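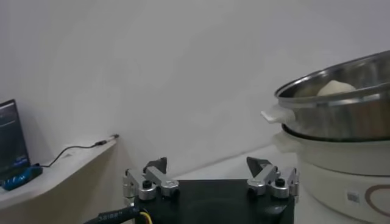 3.2 Steaming equipment in the small kitchens

Steaming came up in 7 of the 10 kitchens we studied in Ernasthorpe, most often in those with little worktop space. Households used a steamer for rice, greens and fish, and several kept it out all week. Two of them told us that putting it away was more trouble than working round it.

We sorted the steamers into two groups. The first were pans with a perforated insert, used on the hob. The second were electric sets, where a steel pot sits on a powered base. The second group took up one fixed spot near a socket, and in 4 kitchens that spot was also where vegetables were chopped.

Height mattered more to people than width. A stacked set has to be lifted apart to be filled or emptied, and wall cupboards often got in the way. Side handles helped – residents said they could take off the upper pot without reaching over it. Figure 4 shows a set of this kind on a white tabletop, with a steel pot as the top tier and a white plastic handle on its side.

Figure 4. Stacked cookware with a side handle on the upper pot.

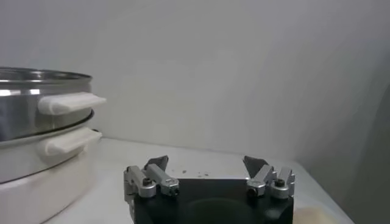

3.3 Storage between meals

Residents were asked in May where each item was kept when not in use. Answers were checked against the cupboard plans drawn up for the Gramlow study.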